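Section 5: Setting Up Your Relta Pantry Label Printer

Before you start, give yourself a clear stretch of counter and a little daylight. Setup goes quickly, and most folks are printing before the kettle boils.

1. Lift the lid and drop in the label roll, shiny side up, so the loose end points toward you.

2. Pull out a few inches of label and close the lid until it clicks on both sides.

3. Hold the power button until the light stops blinking, then enter the starter code, 3659.

4. Choose a label size. Size 4 suits jars and tins, and size 6 is the one we like for bags and packets - it leaves room for a name, a date and a line of cooking notes.

Caution: Keep your fingers away from the cutting strip when you tear off a label. It's sharper than it looks!

5. Smooth the label onto the flattest part of the package, working from the middle outward.

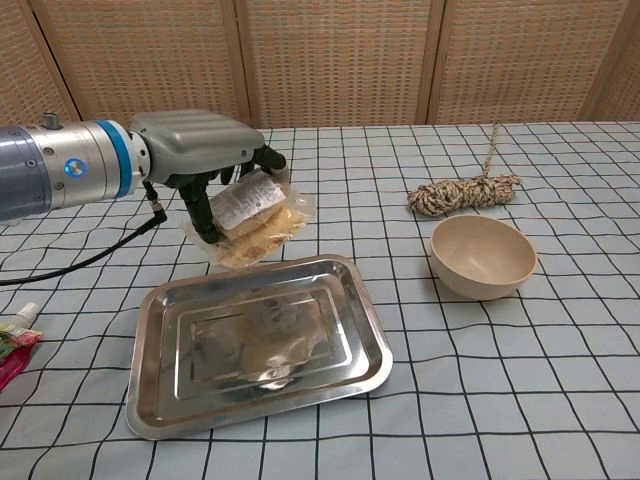 Clear food package with a white printed label on the front.

Note: Labels don't stick well to frosty bags, so put them on before freezing.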